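The Long Table at Kukton: a gallery of making things
By Faizal Harahap
June

We had the doors open by nine and people were already waiting on the step with carrier bags full of wool! If you haven't been before, Kukton is our open craft room, one big bright space above the old Uder print shop, and once a year we let everybody in to cut, stick, fold and sew whatever they like. I wandered round all day and came home with some 600 photos. Sylvain Leclerc helped me whittle them down, and he was much stricter than I was (I'd have kept every single button tin).

Most of the pictures are going up in batches as I get through them, so this first part of the gallery is mostly words and one favourite. The rest of the paper table will follow, then the looms, then the lantern making, which went on well into the evening and got glitter in places I'm still finding.
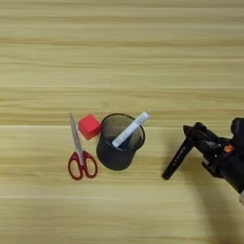
Paper folding and card work took up the whole window side this year, and I couldn't be happier about it. Sylvain ran it with his usual patience, starting everyone off on a plain pleated booklet and then letting them go wherever they fancied – one family made an entire paper street, with a bakery and a bus stop. I love the tools for this sort of work nearly as much as the results. Red-handled scissors are my absolute favourite, so easy to spot when you're up to your elbows in offcuts, and with the little red cube up by the blades and the pen holder next to it they look terribly smart on that pale, stripy wood. I'd happily have that colour scheme for my whole kitchen.

A word on the booklets, as several of you asked on the day. The pattern is eight pages from a single sheet, one cut along the middle fold and no glue at all. Crease everything hard with the back of a spoon before you cut. Sylvain uses the heavier Entili paper for the covers and anything from the scrap drawer for the insides, and the scrap drawer ones are the best, I think, with bits of old map and music turning up halfway through.

The paper street is staying up on the landing until the end of the month. Do go and see it, the bus stop has a timetable! If you left a half-finished booklet behind, it's in the shallow drawer under the window with your name on a slip.

Comments

Maribel
Such a lovely day, my two haven't stopped folding since. We are out of envelopes.

tom_w
Is the booklet one cut or two? Mine fell apart into two very small booklets.

Faizal Harahap
One cut, tom_w, and stop at the crease either side! Two small booklets sounds rather nice though.

Priya
Looking forward to the lanterns. Ours is hanging in the porch.

More from the gallery

Lantern night on Feltach Lane
Looms and leftovers: weaving with odd wool
The button tins, sorted at last
Winter card swap at Kukton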